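Taming the Cubby Shelf: Tips for a Small Room

Posted 22 November 2004, in the Around the House pages

When we moved into the place on Limsakul Street, the smallest room had white walls, a tiled floor that looks like wood if you don't get down on your knees, and nothing else. I put a tall white cubby shelf against the back wall and felt very pleased with myself for a whole weekend. Then the things started to move in, the way things do, and by August you couldn't have found a pair of scissors in there if your life depended on it.

I've emptied and refilled that shelf more times than I'd like to admit, and several readers have written to ask what I do with mine, so I've gathered up my notes. Take whatever is useful and leave the rest!

Before you buy the shelf

Measure the wall, and then measure the baseboard too. Ours sticks out just far enough that a tall shelf won't sit flat, and I hadn't thought of that until the thing was built and leaning. My wall is 1,870 millimeters from the corner to the door trim (I bought my tape measure on a trip and it only does metric, so I've learned to think that way). Leave yourself a bit of room at the door side or you'll be bumping your elbow every time you come in with your arms full.

Measure the things you mean to keep, as well. I have a set of Ekus binders full of recipes and knitting patterns, and I came very close to buying a shelf they wouldn't have fit. Stand your tallest binder up on the table, measure it, and add a little finger room on top so you can tip it out.

Carry a basket

If you only try one thing on this page, please make it this one. Get yourself a shopping-style basket with a handle over the top, the light plastic kind with mesh sides, and let it do the walking for you. I used to go back and forth with one item in each hand, and I'd get distracted on every trip (there is always a cup to take to the kitchen, and then there's the kettle, and then there's the crossword). Now I start at the shelf with the basket empty, put in whatever belongs somewhere else, and do one loop of the house. Mesh sides are good because you can see what's in the bottom and dust falls through. A bright color is good too, as I'm forever setting mine down and forgetting where.

Begin with the lower compartments, while your back is still feeling friendly, and hold the basket down close to them so you aren't lifting each thing up and over. 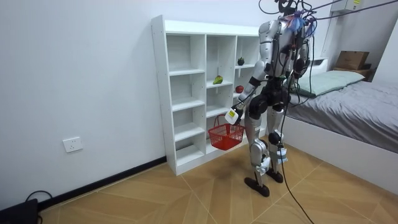 What goes where

Heavy things go at the bottom. I know everybody says so, but I had the big atlas up top for a year and I was nervous every time I reached for it. Puzzles, paper and the sewing machine manuals live down low now. The middle is for whatever you reach for most days, and the top is for holiday things and the good wrapping paper.

Try to give each compartment one kind of thing. Mine has a yarn cubby, a letters-and-stamps cubby, and one I just call "pending," which is allowed to be a mess. I really do recommend a messy one.

If your shelf is the open-backed sort, small items will slip out behind and you'll find them the next time you move house. Put them in a shallow box first. Shoe boxes are fine, with the lid tucked underneath.

Cleaning white shelves

White shows everything, which I've decided to think of as helpful. A damp cloth with a drop of dish soap takes care of most marks, followed by a dry cloth right behind it. For scuffs I use a plain white eraser and a bit of patience. I tried the Girosine cream cleaner once and found it more than the job needed, though I do love it on the sink.

Dust from the top down. Take everything out of one compartment, wipe, put it all back, and then go on to the next. Please don't empty the entire shelf onto the floor at four in the afternoon. I've done it, and we ate dinner very late.

Looking after the floor

Slip felt pads under the shelf before you load it, while you can still tip it on your own. A tiled floor doesn't scratch as easily as real wood, but grit gets under the edges and you hear it every time the shelf shifts. Sweep first, then damp mop, and go lightly along the grout.

Do fasten a tall shelf to the wall, especially if children or a large cat come to visit. The brackets cost very little and the job took me 10 minutes, plus the time to find the screwdriver (it was in "pending").

Next time I'll write up the Hiralska jar labels and how I get the old ones off.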